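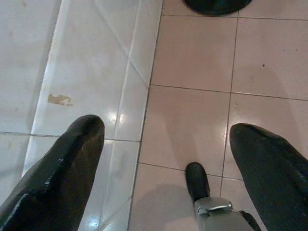 Ivan Bilyk had agreed to leave the flat on Trullmont Street clean, and by four in the afternoon only the floor was left. He filled the bucket in the bathtub and carried it down the hall with both hands.

The white tiles had been there when he moved in. The pink ones came later, the winter the pipe broke, when Chin-lung Ng from downstairs took up half the old floor and found that nobody sold the white kind anymore. He came back from Lo Presti with four boxes of pink on a hand truck.

"They're bigger," Ivan had said.

"They were on sale," said Chin-lung. He laid them in one weekend and charged him 472 for everything.

Ivan started on the pink side and worked back toward the white. The pink cleaned up fast. The white took longer, and there was the brown spot to deal with. He had put a mat over it for years. He tried the brush, then the edge of a butter knife. A little came up under the blade and the rest stayed.

Chin-lung knocked and came in without waiting. He stopped in the doorway in his socks.

"Is that glue?" he asked.

"I thought it was yours."

"I never used brown glue." He got down on one knee and scratched at it with his thumbnail. "Maybe varnish. From before."

"The agent is coming at six."

"So she'll see a spot." He ran his finger down the line where the two floors met. "This is still straight, though."

"It goes off a little at the end."

"The wall goes off. I followed the wall."

Ivan wrung out the rag and hung it over the side of the bucket. The deposit was 1000, and he had already told his sister in Nurnmont that he would bring it with him. He thought about the mat, which was rolled up in the truck under the bed frame and both chairs.

"Do you have any vinegar?" he said.

Chin-lung went downstairs to look.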